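Section 4. Taping Off Before You Paint

1. Wipe the wall edge and let it dry. Dust is a fine surface for tape to stick to, briefly.

2. Find the loose end of the blue painter's tape. Fold a small tab under for next time.

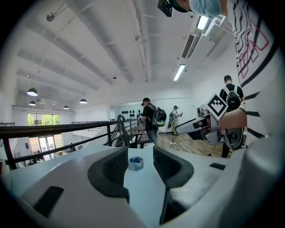 Can I use ordinary masking tape instead?
Masking tape will hold, but it tends to hold forever. Use painter's tape on anything you'd like to keep.

3. Lay the tape in short lengths and press the edge down with a putty knife. One heroic pull across the room will wander.

Caution: Do not stretch the tape around corners. It remembers.

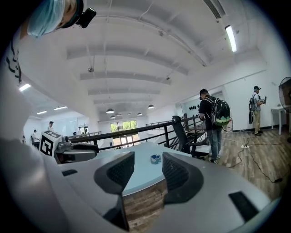
4. Paint away from the tape edge, in thin coats. Peel while the last coat is still slightly soft, back on itself at a low angle.

Note: Store the roll flat in its bag, out of the sun.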